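Date: Nov 26, 2020
Subject: Re: [gripper-users] right jaw won't open all the way after a long session

Hi all,

Same thing bit us on the Eltari handhelds, so here's what we know so far. We're doing a toy-and-basket task, two grippers, one operator, and the right one started acting up in the middle of a run of demos.

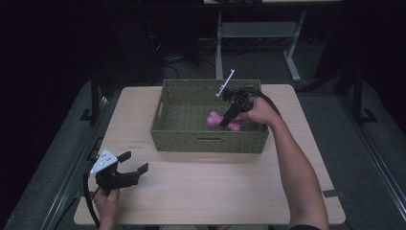
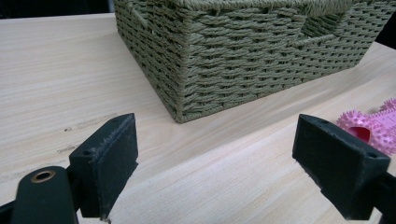
Our table with the green basket and the pink toy, first from the head camera and then from one of the grippers.

On Thursday's quote:

> We see the reported width stick at 90 percent when the jaws
> are fully open. Restarting the logger clears it for a while.
> Is this the encoder, or is it the Jaltometti driver?
> We're at 3,000 demos and I'd hate to throw any out.

I don't think it's your encoder! I swapped ours and got the same stuck reading inside of 2 hours. What finally made a difference was the cable. If it gets tugged when you reach forward (and on a basket task you reach forward all day long), the plug backs out a hair and the driver just keeps repeating the last good value. No error, no warning, nothing in the log. That's the part that really bugs me — a dropout ought to be loud.

I reported it to Tornberg back in May and they said a fix was coming in the next driver. Still waiting on that one.

For now I've got a loop of slack taped down at the wrist, and a little script that stops recording if the width doesn't change by even one tick for 3 seconds. It does trip when the operator stops to think, which gets old fast, but I'll take it.

As for your demos, I'd check them before tossing anything. Ours were easy to spot once I plotted width against time — the bad ones go dead flat.

Anybody on the Mbeki firmware seeing this too?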